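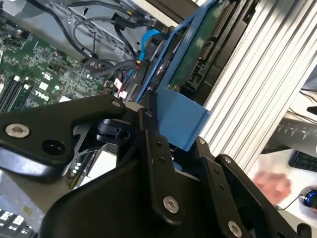

第4章　ドライブとCPUの取り出し(腕と人の分担)

この章は、ブルラム作業所の解体ラインで、引退したデスクトップPCから部品を抜く人のためのものです。据え付けは第2章、腕の原点合わせは第3章にあります。読まずにここへ来た方は、たいてい4.3の手順5で戻ることになります。

4.1　誰が何をするか

導入前の説明会では「単純作業はすべて腕に任せ、人は判断に集中する」という話でした。半分は当たっています。ドライブをつかんで運ぶのは腕の仕事になりました。残りの半分、たとえばケーブルのツメが固いときにどちらへ傾ければ抜けるかは、相変わらず人の指が知っています。「判断に集中する」の内訳は、いまのところ大半がケーブルです。

腕の担当：マウンタごとのドライブの引き上げ、CPUとメモリの仮置き板への移動、空になった筐体の写真記録。
人の担当：側板を開ける、ケーブルを外す、CPUの固定レバーを上げる、停止ボタンを押す、ウーロフの画面に出る質問に答える。

注意：ウーロフ(制御ソフト)の質問は「続行しますか」の一種類だけです。慣れると読まずに「はい」を押すようになります。読んでから押してください。文面は同じでも、表示された場面が違います。

4.2　始める前に

1. 電源コードを抜き、本体の電源ボタンを長押しして、30秒待ちます。待ち時間は腕の速度計算に含まれていないため、画面には「作業者待ち」と表示されます。気にしないでください。
2. 筐体を横に倒し、開いた面を上にして治具に当てます。
3. 作業台から飲み物をどけます。腕はマグカップを部品と見なしませんが、よけもしません。
4. キーボードを腕の可動範囲の外に置きます。範囲は付属の図面にあります。図面はたいていキーボードの下にあります。
5. 停止ボタンを一度押し、腕が止まることを確かめてから解除します。朝と昼休み明けに必ず行います。

4.3　ドライブを抜く

1. ドライブの信号ケーブルと電源ケーブルを手で外します。引っぱるのはコネクタで、線ではありません。
2. 外したケーブルをマウンタの通り道からよけます。よけたつもりのケーブルは戻ってきます。面ファスナーで留めてください。
3. 手を筐体から出します。
4. ウーロフで「ドライブ」を選び、「続行しますか」に答えます。
5. 指がマウンタをつかんだら、持ち上がる前の一時停止中に、つかんだ位置を目で確認します。基板やコネクタに指が掛かっていたら停止し、第3章の原点合わせに戻ります。
6. 問題がなければ再開します。途中で引っかかると、腕は三回まで自分でやり直します。四回目からはあなたの番です。

警告：腕が動いている間は、筐体の中に手を入れないでください。「ちょっと手伝うだけ」も禁止です。腕は手伝われたことに気づきません。

注：マウンタの形は機種によって違います。登録済みの形は32種類で、未登録のものが来ると、ウーロフは最も似ている形を自信たっぷりに提案します。自信の度合いは参考にしないでください。

4.4　CPUとメモリを仮置き板へ移す

仮置き板は縦に取り付けて使います。机に寝かせて置くと場所を取るうえ、昼には誰かのサンドイッチが載るためです。

1. 板を溝つきのアルミ面に当て、ぐらつきがないか指で軽く押して確かめます。
2. CPUの固定レバーを手で上げます。ヒートシンクを外した後のグリスは、腕に渡す前に拭き取ります。
3. 「CPU」を選んで実行します。腕がCPUをポケットに収めたら、四辺が浮いていないか見ます。
4. メモリは一枚ずつ、上下の溝の間に立てて入れます。斜めに入った場合は腕を停止し、手で抜いてやり直します。押し込んで直そうとしないでください。
5. 板の中身を回収トレイに移し、ウーロフで「板を空に」を押します。押し忘れると、次の一台で腕が、もう何もないポケットを満員だと言い張ります。 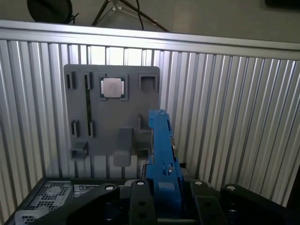
図4-2　縦に取り付けた仮置き板。CPUはポケットに収納済み、右上のポケットは空き。

4.5　止まったとき

腕が動かず、画面に何も出ない：停止ボタンが押されたままです。だいたいこれです。
腕が動かず、「作業者待ち」と出ている：あなたを待っています。
つかんだ部品を落とした：停止してから拾います。ドライブは動作確認に回さず、破砕の箱へ入れてください。
同じ筐体で7回続けて失敗した：その筐体を手作業台に回します。粘っても賞品は出ません。
コーヒーをこぼした：4.2の手順3をもう一度読んでから、グレニス・トレロアに連絡してください。順番が逆だと話が長くなります。

4.6　記録と交代

シフトの終わりに、腕が抜いた台数と、人が引き取った台数を別々に書きます。最初の3000台分の記録では両方をまとめて「自動処理」と書いていたため、自動化は大成功という報告書ができあがり、手作業台の椅子が一脚減らされました。椅子は後日戻っています。欄を分けたのはそれからです。

引き取った台には、理由を一言添えてください。「固い」「割れそう」「いやな音がした」で十分です。週に一度、シリロ・クエバスがこれを読んで把持の設定を直しています。「いやな音」は設定項目にありませんが、どのあたりで鳴ったかが書いてあれば直しようがあるそうです。

交代の担当者には、次の点を口頭で伝えます。

・仮置き板に残っている部品
・面ファスナーの残り
・その日ウーロフが強く勧めてきた、間違ったマウンタの形

持ち場の変更を希望する人は、コリン・ビッカースタッフに申し出てください。腕の見張り番と手作業台は、希望すれば半日ごとに交代できます。見張り番は楽だと思われていますが、午後三時ごろに一度やってみると意見が変わります。見張り番にも休憩はあります。休憩に入るときは必ず腕を停止し、画面の「休憩」を押してください。腕の休憩時間としても集計されます。

指の清掃とネジの増し締めは第5章に続きます。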